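Ticket: kitchen planner export drops to one page
Product: Tenura 400
Status: reopened (again)

August 21, 2021. Ordered a 2000-page toner in July. Tenura printed the first sheet of my tile quote, then went to lunch. Tried the other cable. Tried asking nicely. 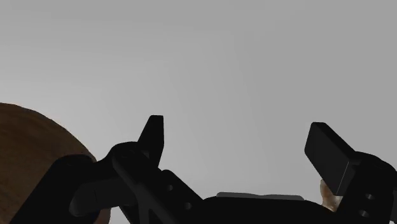
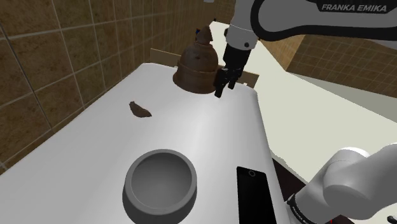
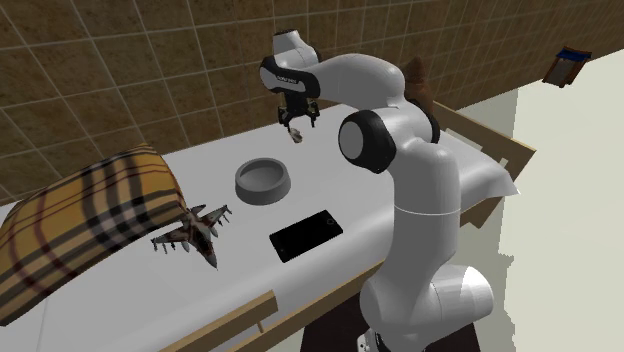
White countertop and brown tile in the second one.

Posted by: Rweyemamu

Support suggested a restart, my fourth. Rolled the driver back, set the spool limit to 1000 and got two pages, the second one blank. I'm calling that progress. Still need the Skurnitz price sheet on paper by Monday, so please don't close this one as solved.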